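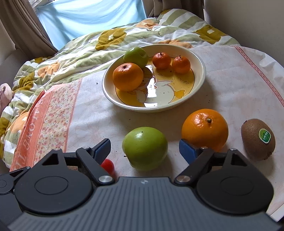
Judit Jakab wrote to us that she had read the whole sign-up page and still couldn't tell whether she would be charged for a week she skipped. She won't be. We have rewritten the answers on this page with her message in mind and added a few that come up often by phone.

Pindden Fruit Box: Frequently Asked Questions
Last updated 4/3/19

What is in a box?
Whatever eating fruit is good that week. Apples and citrus make up most of it through the winter and early spring. Stone fruit and berries start later and don't last long. We post the list for the coming week on the home page, and it can still change if a delivery to us falls short.

What sizes do you have?
Two. The small box suits one or two people who eat fruit most days. The large box is meant for a family or a small office. If you run a bigger office, ask about the bulk crate, which is priced separately and goes out only on the Stamow route.

Where do you deliver?
Stamow, Runderport and the houses along MacLeish Road as far as the bridge. We have 600 households on the list at the moment and can't add a third town until we have another van.

Can I skip a week?
Yes. Log in, open the calendar and click the week you don't want. You need to do this at least 2 days before your delivery. You are not charged for skipped weeks, and you can skip up to 10 in a row before the account is closed. A closed account can be reopened with one phone call.

Can I leave something out of my box?
You can name two kinds of fruit that you never want. We replace them with more of something else in the box. We can't take requests for particular varieties.

I have a fruit allergy. Is the box safe for me?
Please don't order if your allergy is severe. All of our fruit is packed on the same tables, and leaving a fruit out of your box doesn't mean it hasn't touched the others.

Do I have to be home?
No. Tell us where to leave the box when you sign up. In apartment buildings we need a door code or a neighbor's bell. We don't leave boxes on the sidewalk.

Should I wash the fruit?
Yes, under running water, right before you eat it. Berries keep better if you leave them unwashed until then.

How should I store it?
Apples keep longest in the refrigerator, away from leafy vegetables. Oranges are fine on the counter for several days and then should go in the refrigerator too. Leave peaches, pears and plums out until they give a little near the stem. Bananas stay out.

Something in my box was bruised or spoiled. What now?
Send a note by the end of the next day with the number on your label. We credit the item to your account. A photo helps but isn't required. Marks on the skin that don't go any deeper are normal and aren't credited.

Do you take the boxes back?
Yes, flat and dry. Leave them out on your delivery day. We reuse them until the corners go. Each new box costs us some 100 cents, so we do appreciate getting them back.

How do I pay?
By card, on the day the box is packed. We don't take cash at the door. Gift boxes are paid in full when you order them.

How do I cancel?
Use the link at the bottom of your account page. There is no fee and no minimum term. If you would prefer to speak to someone, call the office and ask for Noémi Orbán. Any credit left on the account goes back to your card.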